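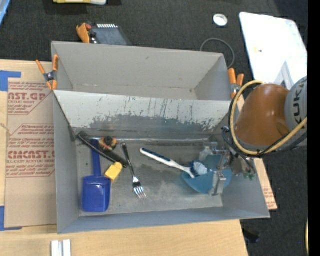

Pala azul de plástico, con compañía.

1/ Hilo sobre los trasteros de alquiler, esa industria que vive de que usted y yo no sepamos decidir qué hacer con una lámpara.

2/ Firmé con Prollmont, nave de Bodmont, trastero 30. «Solo hasta que encuentre piso.» El piso lo encontré a las siete semanas. El trastero lo dejé el 9/3/19, y entre una cosa y otra me dio tiempo a cambiar de trabajo dos veces y de gafas tres.

3/ La oferta de bienvenida eran 340 euros por los primeros seis meses, candado incluido. El candado es buenísimo, eso no se lo discuto. Es lo único de toda la operación que conservo con cariño.

4/ Después del sexto mes el precio «se actualiza». El verbo es suyo. Te llega un correo con una foto de una familia rubia abrazando cajas y, en el cuarto párrafo, la cifra.

5/ Total pagado cuando entregué la llave: 2105 euros. Lo más valioso que había dentro era un sofá que me costó 890, nuevo, con chaise longue y una mancha de café de mi segundo día como propietario.

6/ O sea, que le estuve pagando a mi sofá un apartamento. Sin ventanas, pero mejor comunicado que el mío.

7/ El perfil del cliente, visto desde el pasillo: divorcios recientes, herencias, un señor que entra a leer. Lo del señor va en serio: silla plegable, linterna frontal, novela gorda. Le llegué a envidiar la organización.

8/ Mi vecino de puerta era Norbert Takács, que guardaba los muebles de su tía de la calle Veres. La tía estaba viva y preguntaba por ellos. Él le decía que estaban «en restauración» – llevaba así desde antes de que llegara yo.

9/ Takács tiene una teoría: el primer mes guardas cosas, el segundo guardas la decisión y a partir del tercero pagas por no tener que ir un sábado. No la he podido mejorar y mira que he tenido meses.

10/ Intenté vaciarlo vendiendo por Kistano. Para quien no la use: es una aplicación donde pones una estantería a veinte euros y un desconocido te pregunta si la llevas tú, si la montas tú y si serían doce.

11/ Vendí una bici estática y un juego de maletas. El sofá lo regalé, y aun así el primer interesado me pidió rebaja. No supe calcularla.

12/ El que me sacó de allí fue Dinesh Kushwaha, amigo, furgoneta propia, cero paciencia. Su método consiste en levantar un objeto y contar hasta tres en voz alta. Si no has dicho dónde vas a ponerlo, va a la furgoneta. No hay recurso.

13/ Así se fueron un exprimidor, una impresora que pedía el cian para imprimir en negro y todos los cables. Todos. Todavía no he necesitado ninguno, salvo uno, al martes siguiente. Perdón, dije que no daría más detalles de lo del cable.

14/ Cosas que yo miraría antes de firmar:
– el precio a partir del mes siete, por escrito
– si el seguro es obligatorio (lo es)
– el preaviso de baja, que en el mío eran treinta días y por carta
– el horario del montacargas

15/ Y una pregunta que me hizo Kushwaha en el aparcamiento, con el motor en marcha: si esto se quemara esta noche, ¿qué irías a comprar mañana? Dije que una lámpara. Ya tenía otra en casa.

16/ Me preguntan por privado qué fue de los muebles de la tía. Siguen en restauración.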